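Zachary Lemieux has tuned pianos in Skilmont for 40 years and still doesn't own one. "Where would I put it?" he says. "The apartment is full of other people's broken hammers."

His worst customers, he tells me, are the ones with good ears. They follow him from room to room and wince.
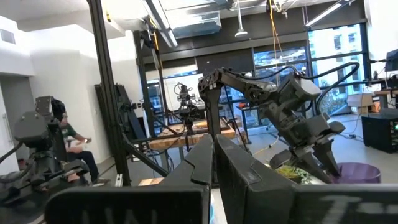 The best ones are churches. "A church will wait four years, then call you in a panic two days before a wedding." He charges them full price – "God can afford it" – and takes the coffee.

Does he play? Lemieux looks at me as if I'd asked a dentist to bite something. "I know the first half of one waltz," he says. "It covers all the notes I need to hear. After that, people start making requests."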